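13 June 2021

We are up to 350 recorded episodes of the memory task on Gosine, our arm at the Betbridge shop. Each one has the arm carry a RAM stick from the fixture to the slot in an old desktop tower. I drive it by hand and the system learns from the recordings. 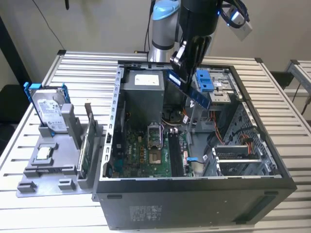 No. 18

The hard part is the angle. If the stick comes down tilted I have to straighten it over the board, and those corrections take up half the episode. I used to throw such runs out. Now I keep them — the learner needs to see a bad approach get fixed.

I can do 40 in a sitting before my driving gets sloppy. The last batch stopped at 36 when Grullitau, the logging machine, filled its disk.

CPU episodes start in July. The Roman fixture already has a recess for the chip, so the layout stays as it is.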